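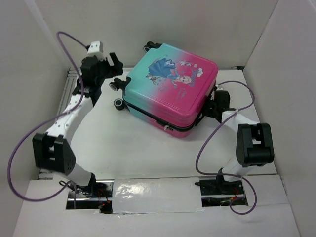

2026-08-21. Went to the Pernport council meeting last night so you don't have to. Short thread.

Main item was the ferry subsidy. Hailu runs the boat to Distden and wants the winter money settled before October. The council put it off again.

The reason given was that the passenger numbers are out of date. They are. The last proper count was done before the new landing stage opened.

There was a petition from the Distden side with 287 names on it. It was read into the record and then the chair moved to the next item. No vote, no questions.

For anyone asking how this works: 100 names gets a petition mentioned at a meeting. You need 2,000 to get a debate. There aren't 2,000 adults in Distden.

One councillor did point that out. He asked if the threshold could be lower for the smaller places. He was told to put it in writing.

The leader said she is "personally very supportive of the ferry". She said the same in spring. I'd have more faith in it if there was a line in the budget.

The opposition weren't much better. Their man spoke for a good ten minutes about parking and then left to catch, yes, the last boat.

Second item: tickets on Ikik. The council wants people to pay for buses and the ferry through the app. Paper tickets stay "for the time being".

I asked from the public seats what the time being meant. They said they'd write to me. I've given them my address.

The app is fine if your phone is fine. My mother's isn't. The 16 bus still has a driver who takes coins and there's always a queue of people using them.

Third item was the flag policy. This took longer than the ferry. They are keeping the flag policy.

Public gallery was me, a couple from Distden and someone from the paper who went home after parking.

A few people have asked if the ferry is stopping. No. The current money runs to the end of October and the timetable is the same until then.

If you want it on the next agenda, write to your own ward councillor and put your postcode on it. They don't count emails without one.

Minutes aren't up yet. I'll add the link here when they are.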